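Fevwood Support > Imports and Exports
CSV import stops partway, no error shown
Opened by Nasrin Fallahi, Monday, September 27, 2021
Status: Solved

Hi folks! I'm moving our whole sample inventory into Fevwood from the old spreadsheet (which has been passed around so many people that it has a tab just called "colors??") and I can't get the import to finish. The file has 2,132 rows. I upload it, the bar goes all the way across, I get the green check mark, and then when I open the inventory there are 500 entries and that's it. No error, no email, nothing in the activity log.

What I've tried so far: logging out and back in, a different browser, saving the file as plain CSV and as CSV UTF-8, and deleting everything and starting over. Same 500 every time. The entries that do make it in look great, by the way, photos attached and everything.
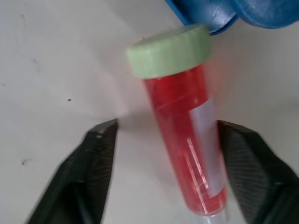
Hakim Hartono: Hi Nasrin, thanks for all the detail. Can you tell me whether the last entry that comes in is the same one each time? And do you know which plan your account is on? The trial plan has a row limit per import, and it should warn you, but there's a known bug where the warning hides behind the check mark.

Yes, same last entry every time! And oh boy, I looked under Billing and we're still on the trial. Shahla paid for the full plan two weeks ago, so I went and bugged her, and she has the receipt, but it's attached to a second workspace she made by accident when she signed up. So we have a paid workspace with nothing in it and a trial workspace with all my work in it. Hakim moved the plan over for me and I ran the import again.

Better, but still short! Now 21 rows are missing. I exported what was there and compared it against the spreadsheet over lunch, and every missing row has a comma in the cap color column. Somebody typed things like "green, pale" and Fevwood reads that as two columns and skips the row. I put quotes around those cells and imported just the 21, and they went right in. 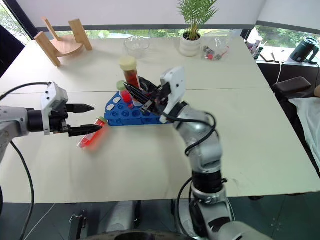
Green-capped tube with red liquid, blue rack on the table.

So I'm all set, thank you! Two requests while I have you. Please fix that hidden warning, it cost me a whole morning. And could skipped rows get listed somewhere after an import? Even a plain text file would be fine.

Hakim says both are logged and I can close this one. Closing!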